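Collecting Demonstrations in Simulation for a Two-Arm Tabletop Policy
Project report, Vollgate track, group 3

Summary

The aim of the project was to gather a set of teleoperated demonstrations in simulation, clean it, and use it to train a small imitation policy for tool pick-up. We recorded 400 episodes, of which 91 were rejected during checking. The remaining episodes were used for training. Most of the report deals with the recording and checking stages, where most of the project time went. The training results are given briefly in section 5.

1. Background

The Vollgate track asks each group to choose one stage of a learning pipeline and study it in detail. Earlier groups worked mainly on the policy network and took an existing set of demonstrations as given. When we read through their reports we found that several unexplained failures could have come from the data. Examples were arms that started in slightly different poses, or actions logged one step late. We therefore chose data gathering.

The task is simple to state. A tool is placed within reach of the robot, and the robot must take hold of it by the handle and lift it clear. The operator may use either arm. Bimanual handovers were part of the original plan but were dropped after the first fortnight, as the operators could not do them reliably enough to make useful examples.

2. Simulation set-up

All episodes were recorded in Wudov, the simulator provided for the course. The robot model has two arms with parallel grippers. Two kinds of view are stored with each episode: one from the robot's side of the table, taking in both arms and the room behind, and close views from just behind a gripper.

The room is dressed with ordinary household items. Walls, doors and pictures play no part in the task, but they are kept in because a policy trained against plain surroundings tends to fail once anything is added. Room layout, wall colours and surface textures are drawn at random from a list at the start of each session. The camera pose is also disturbed, including its roll, so the horizon is often far from level. In an early version the roll limit was set too low to have any effect, and those trial recordings were thrown away before the count of 400 began.

Tools are built from primitive shapes with a collision mesh and a mass. The hammer was the most useful of them. Its head is much wider than the gripper opening in most orientations, so the only workable grasp is on the handle, and a wrong approach shows up at once in the contact log.

The simulator runs the physics faster than the images are stored. Images and joint states are written at 30 frames per second, and the action attached to each frame is the command in force when that frame was rendered. Getting this last point right took several attempts. The recorder first attached the command from the following step, and a policy trained on that data hung back before every contact. 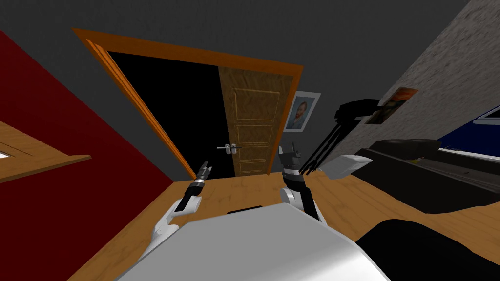
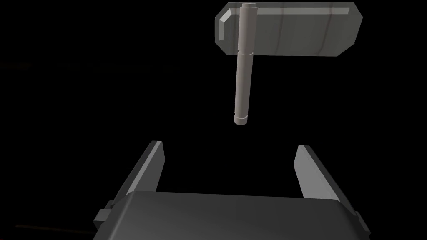 Figure 1. Simulated views from the recording work. First: both arms over the table, with a strongly tilted horizon. Second: the hammer above an open gripper, against a black background.

3. Recording procedure

Each operator worked in blocks, with a break between them. A block began with a reset of the scene and a check that both arms had reached the home pose within tolerance. If they had not, the recorder refused to start. This check was added after we found that a joint near its limit could settle a few degrees off without any warning.

The operator then drove one arm by means of a hand controller while the other arm held its pose. Episodes were ended by a button press, either "done" or "discard". Discarded episodes were not saved and do not appear in any total here. Operators were asked to approach the tool at an even pace and to avoid long pauses, as a policy that copies single frames has no way of telling a pause from the end of a motion.

We kept a written log alongside the automatic one. Entries were short, for example "slipped at lift, regrasped" or "approach from wrong side". The written log proved useful in checking, where it explained a number of episodes that would have looked like recorder faults.

4. Checking and rejection

Every saved episode went through an automatic pass and then a manual one. The automatic pass looked for missing frames, joint values outside their limits, and gaps between the commanded and measured gripper width. In the manual pass, one member of the group played the episode back at double speed from both kinds of view and marked it as keep or reject.

The 91 rejected episodes fell into the following groups, largest first:

Tool not lifted clear at the end of the episode.
Tool passing partly through a finger (collision fault).
Long pause in the middle of the approach.
Frames missing or out of order.

The collision fault deserves a note. It occurred when a thin handle was closed on at high speed, and could only be seen in the close views. From the robot's side of the table the grasp looked normal. A group working from that view alone would have kept these episodes, and the policy would have learned to close too fast. We reduced the physics step for the later sessions and the fault became rare, though it did not go away completely.

Rejection was not even across operators. The least practised operator accounted for more than a fair share of it, mostly through pauses. We considered balancing the set by operator and decided against it, as this would have meant removing good episodes.

5. Training result

The policy was a standard behaviour cloning network taken from the McIntyre teaching package with no change to its structure. We trained it twice, once on the full set and once on the cleaned set, with the same seed and the same number of steps. The policy trained on the cleaned set approached the tool more smoothly and hesitated less before closing. Both policies still failed when the handle pointed away from the robot, a pose which is thinly covered in the data.

We had hoped to test on the Fondgate arm in the teaching laboratory. The booking was lost to another course and no physical test was made, so nothing in this report should be read as evidence of transfer to hardware.

6. Limitations and further work

The set covers one task and a short list of tools. Handle direction was sampled evenly, but the hard directions produced more discards, so they are under-represented in what was saved. A later group should set a quota for each direction and continue recording until it is filled.

The manual pass was done by one person per episode. A second marking of even a small part of the set would have given a measure of agreement, and we would do this first if the work were repeated. The pause rule also needs a fixed threshold in seconds. Ours was a matter of judgement and it drifted over the course of the project.

The recorder, the checking script and the written log are stored in the group folder. The episode files are kept separately because of their size.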